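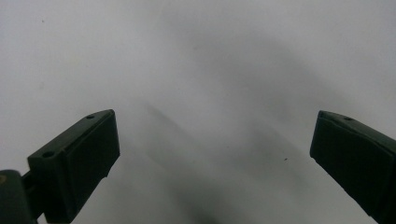
KONWOOD PUBLIC LIBRARY
BOARD OF TRUSTEES
MINUTES OF THE REGULAR MEETING

October 5, 2018

1. Call to Order

The meeting was called to order by the President, Heriberto Llanos, in the ground floor meeting room of the Main Library. A quorum was present. The Library Director, the Head of Public Services and the Recording Secretary also attended. One trustee was absent with notice.

2. Approval of Agenda

The agenda was approved with one change. The item on the Gorow Street book drop was moved ahead of the budget report so that the Head of Public Services could leave for the evening desk shift.

3. Approval of Minutes

The minutes of the previous regular meeting were approved with a correction to item 6, where "Ayala Room" should read "Ayala Reading Room" throughout.

4. Public Comment

A resident of Gorow Street asked that the book drop be emptied more often over holiday weekends, as items had been left on the ground beside it. A second resident spoke in favor of keeping the large print collection on the ground floor. The President thanked both speakers and noted that each subject was on the agenda.

5. Gorow Street Book Drop

The Head of Public Services reported that the book drop is emptied each morning that the library is open. On days when the library is closed it is not emptied at all. She presented two options. The first was to add a staff visit during any closure longer than one day. The second was to lock the drop during closures and post a notice asking patrons to keep their items until the library reopens, with no fines charged for those days.

Discussion followed. Several trustees were concerned that a locked drop would lead to more items being left outside in poor weather. The Director stated that a staff visit could be paid for from the existing hourly wages line.

Motion to add a staff visit during closures longer than one day, to be reviewed in February. Moved, seconded and carried. The staff member making the visit will record how full the drop is, and the Director will bring these records to the review.

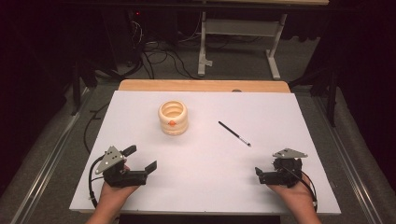

The Head of Public Services added that the hinge on the drop door has been adjusted and that the key is now kept at the circulation desk. The spare remains with the Director. She was excused at this point.

6. Budget Report

The Director presented the budget report. Spending on print materials is in line with the plan. Spending on electronic materials is ahead of the plan, owing to the early renewal of the Saltix catalog subscription, which was paid in a single installment this year. No transfer between lines is requested at this time.

A trustee asked whether the Saltix renewal included the children's search page. The Director confirmed that it did, and that staff training on the new page would be arranged before the end of the year.

Motion to accept the budget report and place it on file. Carried without dissent.

7. Director's Report

a. Summer reading. The final tally for the summer reading program was 163 children registered, of whom 74 completed the full reading log. The Director noted that many logs were returned after the closing date and were not counted. Trustees suggested a later closing date next summer, and the Director will consider it when the program is planned.

b. Large print collection. Staff have proposed moving the collection to the second floor to make space for new study tables. Following the public comment earlier in the meeting, the Director recommended that the collection stay where it is until the elevator work is finished. The Board agreed by general consent.

c. Ayala Reading Room. The carpet has been cleaned and the two long lamps rewired. The room is open again for quiet study. The request to use it for evening classes was referred to item 8.

d. Interlibrary loan. The delivery schedule has changed and items now arrive in the afternoon. Patrons waiting for a loan are notified on the following morning.

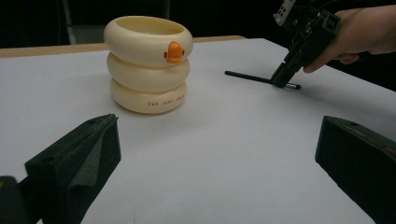 Trustees asked that the new delivery schedule be posted at the circulation desk and on the library's web page. The Director will see to both.

8. Meeting Room Policy

The Board resumed its review of the meeting room policy. The draft sent out before the meeting would allow a group to reserve a room up to 2 months ahead, in place of the present one month. Section 4 of the draft, on food and drink, was read aloud. The wording "light refreshments" was kept, and a sentence was added requiring groups to return the furniture to the posted layout.

There was a longer discussion of evening classes in the Ayala Reading Room. Mr. Llanos observed that the original gift was made for a reading room – the letter of gift uses those words – and that regular classes might not be in keeping with it. The Director was asked to obtain a copy of the letter for all trustees. The section on the Ayala Reading Room was held over, and the remainder of the policy was approved as amended.

9. New Business

A trustee asked for a written summary of the elevator work, including the expected dates of closure. The Director will circulate this with the next packet.

10. Adjournment

There being no further business, a motion to adjourn was made, seconded and carried.

Respectfully submitted,
Recording Secretary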